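Hi Kalevi,

Quick update on Lodo, our little couch co-op game, and where the Mutberg money went this month. Short version: we're playable start to finish, with two controllers and no crashes since Thursday! 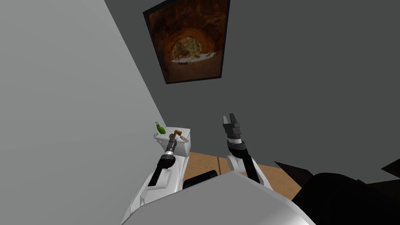

Framed painting on the darker wall.

The big job was drop-in play. Your little brother can now grab a controller halfway through a level and the camera doesn't freak out (it used to, badly). We've closed 238 bugs and have 22 left, mostly dull menu stuff.
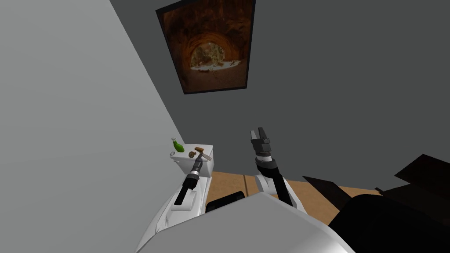 1 min read

Playtests at Fela went better than I dared hope – 593 people signed up and the pairs kept asking for one more round. The boat level still drags, so I'm cutting it in half. Online play is behind, and I'd like to push it to March if that's okay with you.

On money, we've got some 700 dollars left in the sound budget,
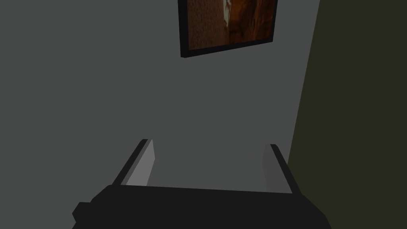
and I'd love to spend it on a proper theme tune before we show the game at Kuusisto. Give me a yes or no on that when you can – the composer is holding a week for us.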